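Walking the Keratach Rim: A Talk With Guide Korkor Tetteh

Korkor Tetteh has been leading hikers along the Keratach Rim for eleven seasons. She grew up in Hovthorpe, the town at the bottom of the access road, and worked the desk at the visitor center there before she got her guide's license.

I met her at the Hovthorpe trailhead at 6:30 in the morning. The parking lot was already half full.

"It has 100 spaces," she said. "In July they're gone by eight. After that the rangers turn you around at the gate and you wait down in town."

The rim trail is the reason most people come. It climbs from the lot through spruce and then follows the edge of the canyon to Pimik Falls. The highest point on the trail is 2,396 meters, marked by a steel post and a bench. Tetteh says visitors often underestimate the elevation.

"They look at the distance and think it's a morning walk. Then they get headaches. I tell people to sleep a night in Hovthorpe first and drink more water than they want to."

The falls drop into a narrow slot and can only be viewed from the north side. There used to be a second overlook on the south side, reached by a footbridge, but the bridge was taken out after a flood damaged the footings. The park has not said when it will be replaced.

"I get asked about that bridge every single day," she said. "The old maps still show it. If your map has the bridge on it, get a new map. They have them at the desk."

Majdi Obeidat, the park's trail supervisor, joined us for the first mile. He was checking drainage on the lower switchbacks, where the spring runoff had cut a channel across the path. His crew rebuilt 300 feet of that section last year with rock steps.

"It was mud up to your ankle," Obeidat said. "People walked around it, and every year the trail got wider. Now they stay on the rock."

He would like hikers to pay more attention to Kyei Lake, on the east side of the park. It has a flat loop, a picnic area, and a boardwalk through the marsh. On a good day in August the rim trail gets 3,000 people, he said, and Kyei gets a small part of that.

Tetteh agrees, up to a point. She takes families with young children to Kyei because the boardwalk has railings and there are usually herons. But she doesn't think it is a substitute for the rim.

"If you drove six hours to see the falls, you should see the falls," she said. "Do Kyei the second day."

Asked for her favorite month, she picked September. The aspens below the rim turn yellow and the flies are gone. Nights are cold enough for frost, and the shuttle from town runs less often, so she advises checking the schedule before leaving the car behind. The snack bar at the trailhead is closed by then too. She carries a thermos and a bag of boiled eggs.

Tetteh's group that morning was a couple from out of state and their teenage son. She checked their shoes, asked about water, and started up the first switchback a few minutes after seven.
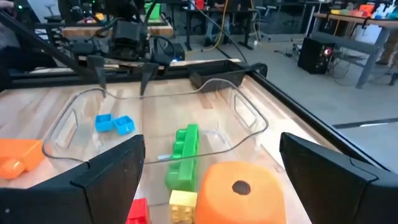

Are dogs allowed on the rim trail?

Dogs are allowed on a leash as far as the bench at the high point. Past there, the trail to Pimik Falls is closed to pets all year. At Kyei Lake they can go on the loop but have to stay off the boardwalk.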